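Optical Design Engineer, Illumination (Secondary Optics)

Hakolia - Steiner site
Full time, on site three days per week
Reference: 139

Position

Hakolia designs and molds lenses, light guides and diffusers for manufacturers of lighting fixtures, instrument displays and household equipment. The optics group is looking for an engineer to take over secondary optics for mid-power and high-power LED sources. The position is new and reports to the head of the optics group.

Work is split between two sites. Design, ray tracing and photometric testing are done at Steiner. Tooling and injection molding are done at Sostley, and the engineer should expect to be there for first-article inspection of each new tool.

Duties

Design TIR collimators, freeform lenses and edge-lit light guides from a customer's target distribution.
Build and maintain source models from measured ray files. Supplier ray files are checked on our own goniophotometer before use.
Run tolerance studies covering source placement, draft angle, gate location and shrinkage.
Write the optical section of the drawing package, including surface finish by zone.
Compare molded parts against the model and report the difference in both flux and distribution.
Maintain Prerance, our in-house script library for batch tracing. It is written in Python and currently holds 300 regression cases.

The first assignment is a uniform backlight for a control panel with printed legends. The present design uses 18 emitters and shows visible bright spots at the edge nearest the board. The customer wants fewer emitters with no loss of average luminance. A light guide with graded extraction features has been modeled but not tooled.

Requirements

Degree in optics, physics, or mechanical engineering with optics coursework.
Working knowledge of at least one commercial non-sequential ray tracing package.
Experience taking at least two molded optical parts from concept to production.
Familiarity with the properties of PMMA, polycarbonate and optical silicone, including yellowing and heat limits.
Ability to read a mold drawing and discuss it with the toolmaker.

Useful but not required: measurement of BSDF data, color mixing for multi-channel sources, thermal simulation. Candidates whose background is in imaging optics are welcome to apply - please state in the cover letter what illumination work you have done.

Facilities

The Steiner laboratory has 1,070 square feet of dark space with a goniophotometer, an integrating sphere and an imaging luminance meter. Each engineer has a dedicated workstation, and long traces are run overnight on a shared server.

White countertop microwave, door and controls 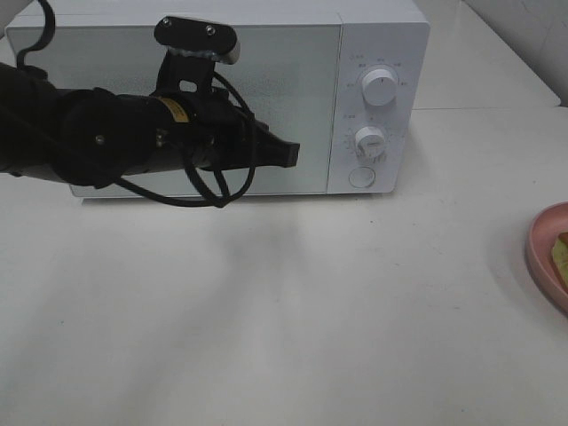
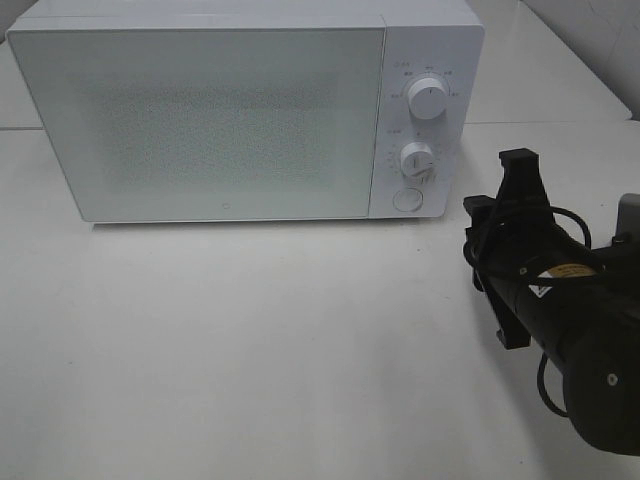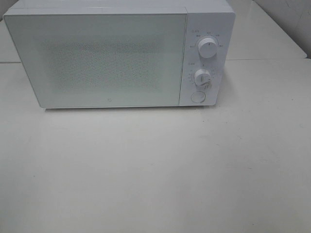
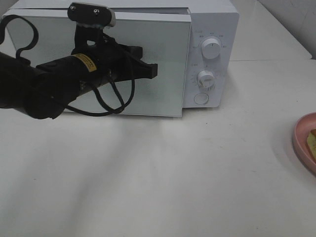 Terms

Salary depends on experience and is stated in writing before the second interview. Paid vacation is 18 days per year in addition to public holidays. Travel between the sites counts as working time. The server is taken down for maintenance every Sunday, and no one is expected to be on call for it.

How to apply

Send a resume, a cover letter and one work sample through the application form, quoting the reference number. The sample may be a report, a drawing or a short description of a part you designed - do not include anything covered by a confidentiality agreement. Applications are reviewed as they arrive, and the position stays open through the end of May.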